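Guides > Sidewalk Courier Simulator > Part 3: Recording drives

Part 3. Recording your example drives

Okay, you've got the simulator installed and the controller paired, so now we get to the part I like best. In this section you drive the virtual courier down the street yourself, the software writes down everything you do along with what the camera saw, and later on the Dikitz trainer tries to copy you. Your driving is the textbook. (Mine was a pretty bad textbook for the first month, so don't worry too much.)

I'm assuming you're on the Medbridge map, which comes with the base download. If you picked the Shehata map in Part 2, the steps are the same but your start points will have different names.

3.1 Before you press record

1. Open Skekano and load the Medbridge map. The first load takes a while because it builds all the textures. Go get a coffee.

2. In the Session panel, set Weather to Clear and Traffic to Low. You'll change both of these later, but get one clean batch in the bag first.

3. Set Camera to Forward. You can leave the view wide. I tried a narrow view once and the trained driver kept clipping poles it had lost sight of on the way past.

4. Pick the start point called Long Block and click Place. You should get a straight run of sidewalk with the building on your left and the road on your right.
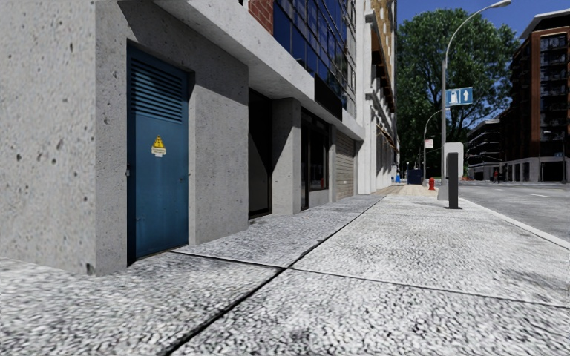 Figure 3-1. Forward view on the long block, blue door at left, lamp posts at right.

5. Check that the view is level. If the sidewalk looks tilted, click Reset Pose and place the courier again.

6. Type a session name. Use something you'll recognize in July when you've forgotten all of this. I use the start point plus a word for how I was driving, like longblock-slow.

Note: The dark joints between the slabs are part of the ground texture. They won't bump the courier, so drive straight across them. If you swerve at every joint, the trainer learns to swerve at every joint, and then you get to watch it do that for an entire block.

3.2 Recording a straight run

1. Press and hold the left trigger until the record light in the toolbar turns red, then let go.

2. Wait a second before you move. Those still moments are useful, because the trainer needs to know that standing still is allowed.

3. Drive toward the far end of the block at whatever speed feels comfortable. Keep clear of the posts and the cabinet on the right, and don't hug the wall either. Doorways are where the walkers come out once you turn them on.

4. Stop well short of the hydrant, then ease around it on the building side. Do it the same way a few times and then a few times a little differently!

5. Press the left trigger again to stop. The run gets saved by itself.

6. If you hit something, don't panic and don't delete it yet. Press the B button to tag the run as a bump. Tagged runs stay out of training but you can still replay them, and I've learned more from replaying those than from the good ones.

CAUTION: Don't unplug the controller while the record light is on. The software keeps writing your last stick position until the end of the run, so you end up with a courier that seems very determined to drive into a building. Stop the recording first, then unplug.

3.3 Recording at the corner

Corners are harder, so give them more of your time. My own Medbridge set has 1,302 runs in it, and 547 of those are corner runs. I'd do even more of them if I started over.

1. Place the courier at the start point called Crosswalk Corner. It faces across the intersection toward the brick apartment building.

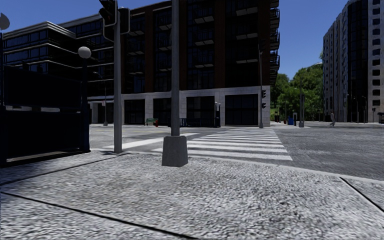

Figure 3-2. Crosswalk Corner, with the signal pole left of the larger gray pole and the striped crossing beyond.

2. Before recording, look at how much room you have near the two poles. The bigger one stands on a square concrete base, and the base sticks out farther than you'd think when you're coming up on it at an angle.

3. Start recording and drive up to the curb. Stop there. Full stop, every time, even with Traffic set to Low and no cars coming.

4. Hold still until the Cross prompt shows up at the bottom of the Session panel. Don't try to read the signal head from the camera view. When you're parked close, a good part of it can be out of view.

5. Cross on the stripes. Keep your line steady and don't speed up halfway, tempting as it is.

6. Once you're on the far sidewalk, roll forward a bit, stop, and end the recording. The bench and the hydrant over there make a handy target to aim at.

Note: Some people like to record the approach and the crossing as two separate runs. That works, but you have to join them in the Run List afterward (select both, then Join). I record them as one.

3.4 How much is enough?

I got a driver that could finish the long block after 626 runs. Yours may need fewer if you drive more smoothly than I do, and you probably do. Train early, see where it goes wrong, then record more runs right at that spot.

Try to mix things up as you go:

- start a little left or right of the usual place
- point the courier slightly toward the wall, then steer back to the middle
- come up to the corner slowly on one run and quicker on the next

The second one matters a lot. If every run you record is perfect, the trainer never sees how to get back on track after a wobble.

3.5 Checking what you saved

1. Open the Run List and sort by Length.

2. Play the shortest runs first. Really short ones are usually a trigger pressed by accident, and you can delete those.

3. Look for runs marked with a yellow dot. The dot means the camera and the stick recordings have drifted apart. Select the run and click Realign. If the dot comes back, throw the run out and record it again.

4. Click Export and choose Dikitz format. Leave Include Tagged Runs unchecked.

CAUTION: Export writes over any older file with the same session name, and it doesn't ask first. I lost a whole evening of corner runs to this. Rename the session before you export a second time.

When the export bar is full, go on to Part 4, where you load the file into the trainer and start your first training round.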